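音のない部屋は、だいたい落ち着かない

印刷する | メールで送る
読了時間：3分

「静かにしたいという人の九割は、隣の人だけを静かにしたいんです」

そう言って、自分の湯呑みをわざわざ音を立てて置いた。貸し会議室や小さな事務所の音まわりを直して歩く会社、Kuverの相談係である。名前は出さないでくれと言う。出すと親戚から、二階の足音をどうにかしろと電話が来るらしい。

この仕事に就く前は、カラオケ店で働いていた。「うるさい側から静かな側へ移ったので、業界では裏切り者です」。業界というのがどちらを指すのかは、聞きそびれた。

相談で多いのは、壁を厚くしてくれという依頼だという。ところが現場に行くと、声は壁ではなくドアの下の隙間から漏れている。「そこで隙間の話をすると、がっかりされます。皆さん、もっと立派な原因を期待しているので」

昨年の12月に引き受けたNitovという設計事務所では、社長が電話の声を社員に聞かれたくないと言い、社員は社長の電話の声を聞きたくないと言った。利害が完全に一致した、珍しい現場だった。それでも話がまとまるまでに打ち合わせを2回した。1回はカーテンの色の話で終わったそうだ。

吸音と遮音の違いは、何度説明しても伝わらないという。吸音は部屋の中の響きを減らすこと、遮音は音を外に通さないこと。「布を張ったら隣の声が聞こえなくなると思っている方には、まず布を張る前のご自分の期待を張り替えていただきます」。この台詞は客先では一度も言えていない、とも付け加えた。

では、自宅で何かしたい人はどうすればいいのか。身を乗り出して聞くと、返ってきたのは「本棚と、カーテンと、じゅうたん」だった。あまりに普通なので、こちらもがっかりした顔をしたのだと思う。「ほら、その顔です」と言われた。 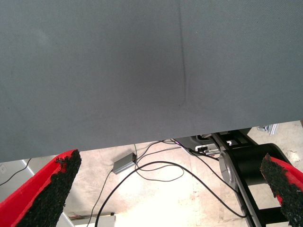
織り目のある灰色の面。この手の無難な色が、結局は選ばれやすい。

色の相談は、音の相談より長くなる。見本帳には113色あるのに、迷いに迷ったお客が戻ってくるのは灰色のあたりだという。「桃色を選んだ方もいました。翌朝、灰色に変えてくれと電話がありました」

最後に、いちばん静かだった部屋はどこかと尋ねた。少し考えて、見積書を出した直後の会議室だと答えた。空調の音がよく聞こえたそうである。

帰りのエレベーターでは二人とも黙っていた。上の階から、誰かが椅子を引きずる音がした。

コメント（3）

うちもドアの下でした。隙間テープを貼ったら、今度はドアが閉まらなくなりました。

社長の電話の件、弊社のことかと思いました。違う会社で安心したような、残念なような。

本棚は効きますか。本は入っていないのですが。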